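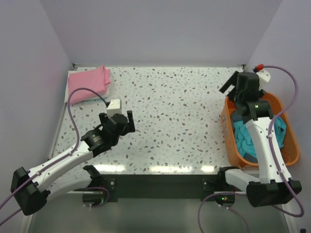
# Frequently Asked Questions: Silent Retreats at Stetar House

The answers on this page apply to all residential silent retreats held at Stetar House. Separate terms apply to day programs and to the teacher training course.

## Before you apply

### Do I need previous meditation experience?

No experience is required for the weekend retreat. For the seven-day retreat, applicants should have completed at least one weekend retreat with us or a comparable program elsewhere. The application form asks for the name of the program and the length of your stay.

### What form of meditation is taught?

Teachers give instruction in breath awareness, walking meditation and a short evening practice of goodwill. The instruction is secular in presentation. Participants of any religious background, or none, are welcome, and no one is asked to take part in chanting or ritual.

### Who leads the retreats?

Weekend retreats are led by Margarida Cordeiro or Damián Daza. The seven-day retreat is led by both, with Gwenaël Bodin teaching the movement sessions. Teachers are assigned when the schedule is published and may change in the event of illness.

### Is a retreat suitable for someone receiving mental health treatment?

In many cases, yes. Extended silence can bring up strong emotion, and a retreat does not replace medical or psychological care. Please tell us on the application form if you are in treatment or have experienced trauma, psychosis or severe depression. A teacher will arrange a confidential phone call before your place is confirmed. Do not stop or reduce any prescribed medication in order to attend.

### What is the minimum age?

Applicants aged 17 may attend a weekend retreat with the written consent of a parent or guardian. All other retreats are open to adults only.

## Silence and daily schedule

### When does the silence begin and end?

Silence begins after the opening talk on the first evening and ends after the final sitting, before lunch on the last day. It includes conversation, notes passed between participants, and gestures used in place of speech.

### May I speak to a teacher?

Yes. Each participant is offered two individual meetings during the seven-day retreat and one during a weekend. Meetings last ten minutes. If you are in distress, you may approach a teacher or the office at any hour, and the silence does not apply.

### What does a typical day look like?

The wake-up bell is rung at 6:00 a.m. Sitting and walking periods alternate through the morning and afternoon, with breaks after each meal. The evening talk begins at 7:30 p.m. and the house is quiet from 9:30 p.m. The full schedule is posted outside the Skava Room, where all group sittings take place.

### Am I required to attend every session?

The morning sitting and the evening talk are required. You may spend other periods resting or walking on the grounds. Participants who miss a required session will be visited by a member of the staff, to make sure that they are well.

### May I use my phone?

Phones, tablets and laptops are handed in at the office on arrival and returned on the last day. Emergency calls to the office line are passed on promptly. If you must remain reachable for family or medical reasons, please arrange this with us before you travel.

### Are reading and journaling permitted?

We ask participants to leave books at home. Brief notes after a meeting with a teacher are acceptable – longer writing is discouraged during the retreat.

## Rooms, meals and what to bring

### What are the rooms like?

Single and shared rooms are available. Shared rooms have two beds and are assigned by the office. Bathrooms are shared on each floor. A step-free room is available on the ground floor and should be requested on the application form.

### What food is served?

All meals are vegetarian, and vegan portions are prepared every day. Common allergies can be accommodated with two weeks' notice. Supper is light, usually soup and bread. Participants with medical needs may keep additional food in the pantry, labeled with their name.

### What should I bring?

- Loose, quiet clothing in layers
- Indoor shoes or thick socks
- A rain jacket and outdoor shoes
- Unscented toiletries
- Any medication you take, in its original packaging
- An alarm clock without a loud tick

Cushions, benches and chairs are provided. You may bring your own if you prefer.

## Fees and cancellations

### How do I reserve a place?

Submit the application form and pay the deposit of $100. Your place is reserved when you receive written confirmation. The balance is due on arrival.

### Is financial assistance available?

Reduced fees are available through the Memon Fund for applicants who could not otherwise attend. Requests are reviewed by Matilde Lobo and are not disclosed to the teaching staff. Applications for the autumn retreats close at the end of May.

### What happens if I cancel?

The deposit may be transferred once to another retreat if you notify us at least two weeks before the opening day. Later cancellations forfeit the deposit, except in cases of illness or bereavement.

### May I leave early?

You are free to leave at any time. Please speak with a teacher first, so that we know you are safe and have transportation. The fee is not refunded for unused days.

## After the retreat

### Is further support offered?

Former participants may join the Dilik sitting group, which meets at the house on Saturday mornings at 9:00 a.m. There is no charge. Questions about practice at home may be sent to the office, addressed to Celeste Bragança, who will forward them to the appropriate teacher.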